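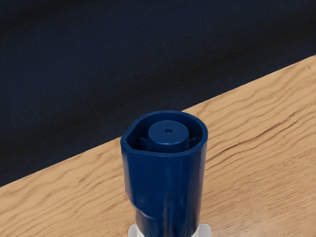
Chapter 8
What Counts as an Example?

Ask a sales team how good a robot's training set is and you will get a number. The Tokarz set, which we use throughout this part of the book, has 3,329 runs of small jobs done on a tabletop, all of them made in simulation. It sounds like a lot. Before you are impressed, ask how many of those runs differ from one another in a way that would matter to a machine trying to learn from them.

Take a marker on a wooden table. Turn it a little and record again. Turn it once more. You can fill a disk this way in an afternoon, and a learner fed on the results may know a great deal about one marker on one table. Whether it knows anything about markers is a separate matter, and the run count won't settle it.

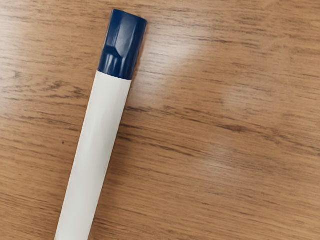

Zdzisław Zawadzka wrote in the margin of our first draft that this was unfair to simulation, where changing the table costs a line of code and the same change in a real lab costs a morning. We grant the point about cost. Our complaint is that the line of code so often goes unwritten. In the Mondura exercise at the end of this chapter you will sort 32 runs by what changes between them, and you should expect some of your piles to be thick and dull.

A second worry is the label. Each run comes with a short sentence saying what the arm is meant to do, such as "put the tube in the cup." Someone, or some script, decided that the sentence fits. Suppose the arm holds a capped tube over a mesh cup and the run stops there. Is that a success, a failure, or half a job? The file will say one of these things with great confidence.
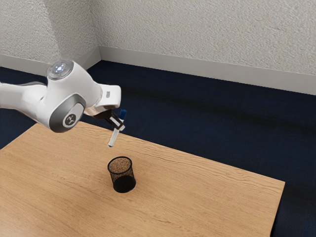 Haris Milošević would keep the doubtful runs anyway, on the grounds that a learner shown only clean work has no idea what to do when the work goes wrong. Perhaps so. But then they must be marked as doubtful, and in the sets we have checked they seldom are.

8.1 Counting runs and counting differences

We start with the simplest test we know. Draw two runs at random and write down everything that changed between them.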